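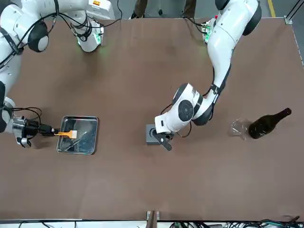 Bench notebook, June, after lunch

Brown table today, brush and tray. I'm writing this while the kettle's on so forgive the order.

What's out: the steel tray, the brush with the orange handle, and the thin metal tool (tongs? Marianna calls everything in that drawer tongs). I've gone for the tray with the rolled rim again and I'm very happy with it. The old plastic one from Catov used to skate about every time you leaned on it, and the corners were impossible to wipe. With a raised rim you get something to draw the bristles against, and the whole lot goes in the sink afterward. I'd buy three more if Kayode would sign for them!

Brush notes. Orange handle, pale bristles, nothing fancy. I like a bright handle because I put brushes down and lose them, and a brown wooden one on a brown table is gone for good (ask me about last month). The Drirnen brushes are softer but they shed, and I spent an entire morning picking hairs off a test panel with my fingernails. Not doing that again. Fresh ones still want a good rub against your palm before first use, over the trash, until nothing comes away.

The thin tool lives in the tray with the brush when we're working. Marianna Bednarek doesn't approve and thinks it should hang on the hook by the sink. I say if it's on the hook I won't walk over to get it - we've agreed to disagree until the end of the month.

The tabletop is getting scuffed, by the way. Matte was the right choice over gloss, I'd still say so, the overhead lights on the old glossy one gave me a headache by three o'clock. But it does hold on to pale marks. I tried the Pindover cleaner on a patch the size of my hand, left it 90 seconds, wiped it with a damp rag and it came up a bit better. Not perfect. Kayode wants me to try plain dish soap first next time, and he's probably right, it's a lot cheaper.

Placement of the gray cube: on the table with the round opening facing up, well clear of the tray. I had them side by side last week and kept catching the cube with my sleeve. More space is better, even if it means reaching.

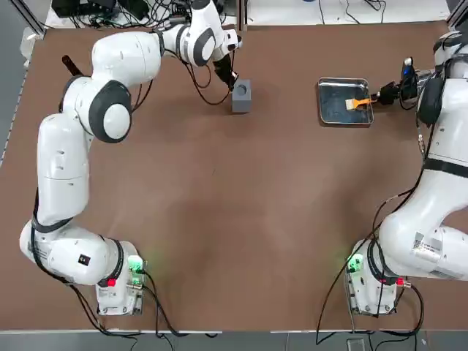 Supplies and things to chase

Brushes: ask Michailidis for the same orange ones, same width. If they try to send the black-handled ones again, send them back.

Rags: the bag of 500 is nearly finished, which seems ridiculous, but Kayode Oyelaran uses them for his coffee mug as well as the bench. (Kayode, if you're reading this, there are paper towels.)

Budget line stands at 3,161 before the brushes. Marianna has the paperwork.

Cleaning up: bristles rinsed under warm water until it runs clear, then squeezed into shape with your fingers and laid flat to dry. Please don't stand them in a jar, head down, they bend and stay bent! Tray gets a soapy wash and a dry cloth, or you see water spots all over the bottom next morning.

Still to do: dish soap on the scuffs, a label for the tool drawer, find the lid for the Pindover bottle.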